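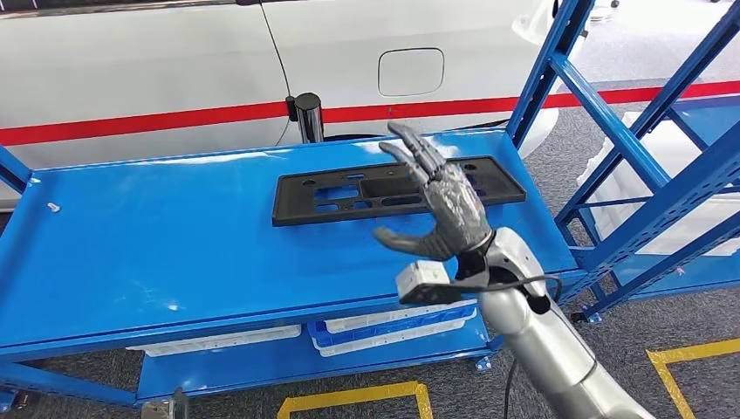
爵士乐现场为什么越来越少有人肯让独奏停下来?

因为停顿在今天的演出里很难卖。场地按时段收费,曲目排得满,乐手怕冷场,听众也习惯了声音一直往前走。

我想谈的就是停顿。准确一点说,是独奏者在一段即兴中间主动留出的空白,几拍,或者几小节,让节奏组自己走。老唱片里这种地方很多。小号手吹完一个短句,把号放下来,鼓手用踩镲接住,贝斯照常行进,过一会儿小号再回来,从另一个音区进。听的人有时间把刚才那句记住。

前年冬天我在科克斯特德(Kokstead)住了一阵,常去一家叫瑟纳里(Surnari)的小酒馆。店里摆得下50把椅子,晚上九点开场,中间休息20分钟。驻场的是一支七重奏,三支管乐在前排。他们的技术没有问题,合奏部分整齐,和声也讲究。可是一到独奏,每个人都像在赶路,八分音符从头填到尾,换和弦的地方一个不漏。七个人轮完一遍,我记不起任何一句旋律。

后来我和店里的常客聊过,有人认为这是学院训练的结果。学生每天练音阶、练转调、抄谱,考试时老师听的是手上有多少东西,空着的小节没有分数。这个说法有道理,但我觉得不完整。早年的乐手也抄谱,也把同一段唱片放到磨损为止。差别在于他们抄下来的东西里本来就有空白,抄的人连空白一起学了。现在很多人用的是整理好的乐句集,一条一条印在纸上,前后的休止都删掉了。

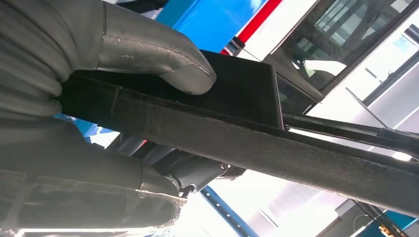

第7期

另一个原因在录音。多轨录音普及以后,独奏可以单独补录,乐手戴着耳机,对着已经录好的节奏组吹。这时候停下来没有意义,鼓手不会回应,钢琴也不会换一种铺法。停顿要成立,需要有人在旁边听,并且愿意接话。我手里有两个版本的《塞斯特贝里》(Sestberg),同一支乐队,同一首曲子。录音室版的中音萨克斯几乎没有换气的余地,现场版慢了一些,第二段副歌里萨克斯整整空出四小节,钢琴在低音区敲了三个和弦,然后萨克斯只回了一个长音。我反复听的是后面这一版。

反对的人会说,密集也是一种风格,硬波普的好处就在于那股冲劲。我同意。快速的长句放在合适的位置很有力量,前提是它前后有对照。一整晚都是长句,力量就平了。也有人说,听众会把停顿当成失误。这种情况确实有,尤其在边吃边聊的场子里。但听众的习惯多半是台上养出来的,乐手一直填满,听众自然不知道空白该怎么听。

六月我在刘易斯(Lewis)听过一场三重奏,次中音、贝斯和鼓,没有钢琴。没有和声乐器垫底,萨克斯一停,台上只剩下低音和刷子的声音。头两首大家还在说话,到第三首,邻桌的人把杯子放下了。那位萨克斯手音色偏干,高音也不算稳,可他每一句都有开头和结尾。散场时我还能哼出其中一段。

所以我对年轻乐手的建议很具体。排练时定一个规矩,每段独奏至少空出两小节,由节奏组决定这两小节做什么。录下来,回去听自己停的地方,看同伴给了什么,自己有没有接住。挑曲子时少挑一首,把时间让给剩下的几首。场地方面也可以配合,上半场不必塞满,曲间也不必马上放背景音乐。

我下个月还会回瑟纳里去听,那支七重奏据说换了鼓手。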